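Leasing the old bakery unit in Drendby – worth it for a shared workshop?

tirnetti_tom97
Posted 2018-07-30
So excited, I had to tell somebody! The corner unit on Rana Street is up for lease again. It used to be a bakery, it has a roll-up door at the back, and they're asking 1097 a month with water included. We'd want it for a shared workshop, with benches along the long wall and a small office up front. Has anyone here rented in that block?

govov_local
I had the unit two doors down and loved it! Great light, easy parking, and the alley is wide enough for a box truck. Ask for the electric bills from last June though. Mine ran 400 that month with the AC going.

benchdog
I'd pass. The rent sounds fine until you read the lease – you pay for the roof AND the rear lot. There are units out in Govov with 96 more square feet for the same money.

tirnetti_tom97
Thanks, both! I did see the roof part and I'm going to push back on it. Govov is a long drive for most of us, and I really do want to be able to walk to lunch, haha. As for what goes in, mostly tables and hand tools, nothing heavy.

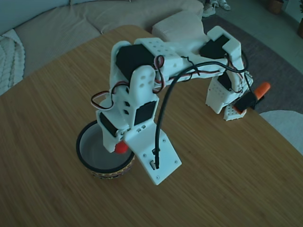 Arm clamped to the tabletop, bowl at the other end

govov_local
Oh, nice! You'll be fine on floor load then. Get the 2 year term if they offer it, the renewal bump is smaller.

benchdog
Disagree on the 2 year. If the block gets rezoned you're stuck with it. Go one year with an option to renew, and get the option in writing.

rana_st_regular
Chiming in for the bakery unit! The old floor drain is still there and it's so handy for cleanup. Check the back door seal, it let rain in when I looked at the place.

tirnetti_tom97
Good tip on the seal, adding it to my list! I'm leaning toward one year plus the option. Second walkthrough is coming up and I'm bringing a tape measure this time – will post the wall lengths when I have them.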